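Skernard Parts Storage Guide
Section 4: Setting Up and Refilling Open Metal Bins

This section covers the open rectangular metal bins used for small parts. It applies to bins at packing stations and on the floor pallets. For drawer cabinets and divided trays, see Section 5. For the shelf racks sold under the Rulero name, see Section 6.

Read 4.1 before you move a bin for the first time. The refill steps in 4.3 can be used by themselves once the bin is in place.

4.1 Before you start

You will need:
Work gloves with a snug fit
A bench brush and dustpan
A lint-free cloth
A tape measure
Blank bin cards and a card holder
The parts list for your station

Look over the bin while it is empty. Run a gloved hand along the top rim and the inside corners. A bin with a burr, a split corner or a bowed wall should be tagged and set aside.

CAUTION: Do not lift a loaded bin by the rim. Use a pallet jack or empty the bin first.

4.2 Placing the bin

1. Clear the floor or stand where the bin will go. Sweep up any loose parts and return them to the sorting tray, not to the bin.

2. Set the bin down with the card holder facing the aisle.

3. Measure from the floor to the top rim. For picking by hand from a standing position, the rim should be no higher than 77 cm. If it is higher, use the low stand.

4. Push down on each corner in turn. If the bin rocks, move it or fit a leveling pad under the high side. Parts in a tilted bin slide to one end and are harder to sort.

5. Wipe the inside with the dry cloth, finishing with the corners. Oil left on the bottom will hold grit and small washers.

6. Slide the bin card into the holder. Write the part number, the station and your initials. Use pencil for the quantity.

NOTE: Bins on the Onura line use card 56 instead of the standard card. The layout is the same but the part number goes at the bottom.

4.3 Refilling

Refill when the parts no longer cover the bottom of the bin. Stations with a slow turnover may let the level drop further, but the card must be marked "low" so the next shift knows about it.

1. Compare the part number on the carton with the number on the card. If they differ in any digit, stop and ask the station lead.

2. Take out what is left in the bin and put it in the sorting tray. Check for mixed parts, bits of carton and broken pieces.

3. Brush the bottom of the bin, working from the far end toward you.

4. Open the carton on the bench. Remove all staples, tape and inner bags before anything goes into the bin.

5. Lower the new parts in by the scoop. Pouring from the carton marks the finish on plated parts and is noisy for the people nearby.

6. Spread the parts evenly. Keep them at least a hand's width below the rim.

7. Put the old parts back on top so that they are used first.

8. Update the card and flatten the carton.

CAUTION: Never reach into a bin while a machine is working in it. Wait for the station lead to stop the station and tell you it is clear.

4.4 When a bin is nearly empty

The last few parts usually end up on the bottom along the walls or in the corners, where they are easy to miss. A part lying flat on the metal is also hard to pick up with gloves on. Tip it onto its edge with a plastic scraper, or use the magnet wand if the part is steel.
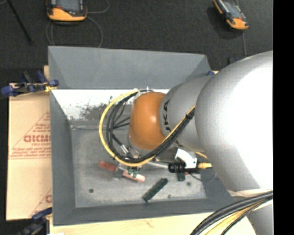

Count the leftovers only if the part is changing over. For an ordinary refill, follow 4.3 from step 2. For a changeover, write the count on the back of the old card, bag the parts with the card inside, and take the bag to the returns shelf. Parts without a card go to the Sisay cage and stay there until someone identifies them.

4.5 Cleaning

Clean each bin fully at every changeover and again during the December stock check. Use a damp cloth and mild soap, then dry the metal right away. Scouring pads scratch the surface and should be kept off the rim and the walls.

If a stain does not come off with soap, leave it and report it on form 767. Surface marks do no harm, but flaking metal does, and a flaking bin has to be replaced.

Let the bin stand open until the corners are dry before you refill it.

Questions about this section go to Adanech Ayele at the stores desk.

Section revised 20 May 2023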